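About Lornano

Lornano is a small company that repairs and refreshes office computers. We began in February with one room, 2 benches and a telephone which did not ring very often. Today we look after the machines of 157 customers, most of them small offices, schools and shops which have no computer department of their own.

The name comes from the street where our first room was. Our stock and booking programme is called Dudilico, and customers see this word on every receipt, so please do not be surprised by it.

Inside the workshop
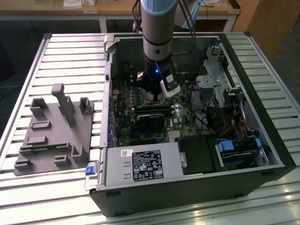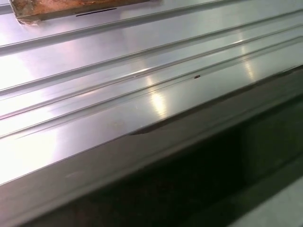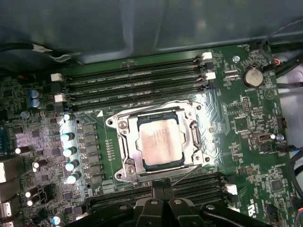
We prefer to repair before we sell. When a computer comes to us, we first write to you what we found and what the work will cost. If the price is too high for the age of the machine, we say it clearly. You can then take it home again, and you pay only for the inspection.

Last year we returned 797 computers to their owners. Machines which cannot be saved go to our partner Zenach, who separates the metals and the boards. Before this the disks are erased, and you receive a paper which confirms it.

We also keep a store of 2,000 used parts. Many of them are for older models, so it is worth to ask us even if another shop has told you that the part is not made any more.

For schools we have a separate agreement called Javier. It includes collection, a fixed price for each computer and delivery before the new term. The conditions are sent by e-mail on request.

Our workshop is open from Monday to Friday. For large deliveries please telephone first, as the yard is narrow and we must move our van.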